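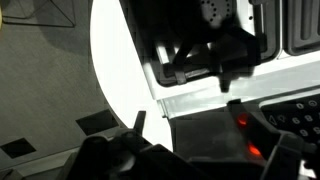 The Pillo gripper at the white appliance, keypad off to the right.

Rekon says the Pillo will "work any kitchen counter." I gave it 22 tries at one appliance and came away unconvinced.

The fingers are strong and they close evenly, I'll give them that. They are also bulky. Near a ledge or a bracket you spend most of your time worrying about the housing, and the wrist camera doesn't help much when so much of its view is black plastic. With a bright panel behind the work, the fingers go nearly to silhouette. The two red lights show up fine. I'd trade both for a better exposure setting.

Keypad presses were the weak spot: 6 clean ones in the whole run, the rest late or on the wrong key. My old Pacheco is slower and uglier but has slim tips, and it did better on the same job.

Setup took 90 minutes, most of it spent on the Skendasby controller, whose manual skips the wrist offset entirely.

Fine for boxes. For buttons, wait for the next version.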